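Prurkberg Backyard Weather Station: my review after one long, weird fall

Posted Dec 15, 2019

I've wanted a weather station since I was a kid, and I don't mean the plastic thermometer with the cardinal on it that my grandmother kept by her back door (although I'd take that too). I mean spinning cups, a little vane, a rain gauge, the works. After the summer we had here in Dunbar, with all those sticky nights when it never seemed to cool off, I finally caved and bought the Prurkberg. It was $93 with shipping, and I put it up at the start of October.

So, first impressions. The box is bigger than you'd think and most of it is cardboard. You get the outdoor unit, a mounting arm, a pair of hose clamps, a bubble level, and the indoor display, plus a folded sheet of instructions in type so small I took a picture of it with my phone and zoomed in. Batteries are not included. It does say so on the box, but on the bottom, so check before you get all excited and drag the ladder out. I had to drive to the drugstore and back with the ladder leaning on the garage.

Setup

The paper says five minutes. Ha! It took me over 20, and that's only the assembly on the kitchen table, before I ever went outside. The wind cups go on with a tiny set screw and the tiny wrench they give you is soft, so the corners rounded off almost right away. I used one of my own after that and it was fine. The vane has to face north when you power it up so it knows where it is. They tell you this in the last paragraph of the instructions, after the part about climbing up and bolting it on. Read the whole sheet first! I did not, and for most of a week my winds were coming from the wrong side of the house.

I put mine on the old TV antenna pole at the back of the garage. It's not a perfect spot. The neighbor's spruce blocks anything from the west and I know my gusts read low because of it. If you've got an open fence post well away from the house, use that instead, and keep it off the roof if you care about temperature. Shingles hold heat for hours.

Temperature

This was the big one for me and I'm happy with it, mostly. The sensor sits inside a stack of white louvered plates so the sun doesn't hit it directly, and on cloudy days and at night it agrees so well with my old glass thermometer that I quit comparing. On bright, still afternoons it runs warm. You can watch it creep up and then drop back the second a breeze comes through. Fancier stations have a little fan in there to pull air past the sensor and this one doesn't, and for the price I wasn't expecting it to.

Why do I care so much? Well, the overnight lows. Everybody talks about the high, and the high is what gets on the news, but it's the warm nights that wear me out, and I wanted my own record of them for my own yard. The official station is out by the airstrip in the middle of a hayfield, and on clear nights my place is noticeably warmer than that. I suspected it for years and now I have it in a spreadsheet, which makes me happier than it probably should.

Rain

The rain gauge is a tipping bucket, a little seesaw that fills on one side, dumps, and fills on the other. In a steady, gentle rain it's great. In a real downpour it falls behind my cheap plastic tube gauge, and after a leafy weekend it stopped counting altogether. There was a maple seed wedged in the funnel. Five seconds to fix once I was up there, but I'd spent the whole day thinking it hadn't rained on my side of the street. I've since bent a bit of window screen over the top. Seems to help.

It's not heated, so forget about snow. It'll just sit there with a white hat on until it melts and then report a cloudburst on a sunny morning.

The display

Big numbers, easy to read from across the room, and the backlight is kind of a pretty amber. The forecast icons are nonsense. They go by air pressure alone, as far as I can tell, and mine showed a smiling sun through a whole evening of thunder. I put a sticky note over that corner. The beeping low battery alarm can't be turned down, either, so I hope you like it.

The app

The Prurkberg talks to an app called Anorska, and this is where I get grumpy. The graphs look nice. You can stretch them and pinch them and lay last week over this week, and I've lost plenty of evenings that way. But it logs you out all the time, and the export button is hidden three menus deep under "Sharing." My last export had 2502 readings in it, and the dates came out with the day first and then the month, so my spreadsheet turned half of them into gibberish. I fixed it with a formula. Not everybody is going to want to do that!

There's also a map where you can see other people's stations, and I love it. There's one up on Torstead Hill that gets hammered with wind on days when my cups hardly turn, and another down by the creek that's always the first to frost. Same town, same night, completely different weather. If you've got kids who think climate is something that happens on a chart someplace far away, show them that map.

Just keep in mind that one fall in one backyard isn't a trend. I see people on the map comments announcing that it's the warmest October ever because their gadget says so, when their gadget has been up since September. You need years and years, and a sensor that stays put. I plan to leave mine exactly where it is, spruce tree and all.

What I like

Good nighttime temperatures, easy to read, the neighbor map, and it has stayed up through a couple of really nasty windstorms without so much as a wobble.

What I don't

The soft wrench, the instructions, the logging out, the smiling sun. And I wish the mounting arm were a bit longer.

Would I buy it again? Yep. If you want numbers good enough to send to a researcher, save up for something with a fan and a heated gauge. If you want to know what went on in your own yard overnight while you lay there kicking the sheets off, the Prurkberg does that very well for the money.

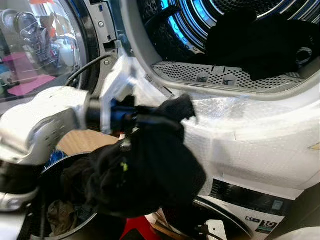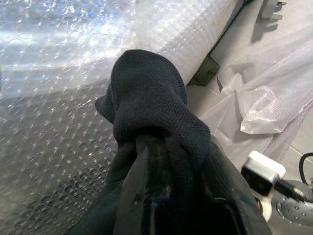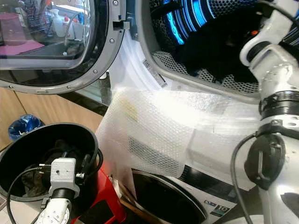 Last photo: dark clothes in the dryer drum, with the blue light on.

I'll update this in spring once it's been through a full winter. If yours has the older gray display instead of the amber one, leave a comment and tell me whether the alarm can be shut off, because I'd swap in a heartbeat.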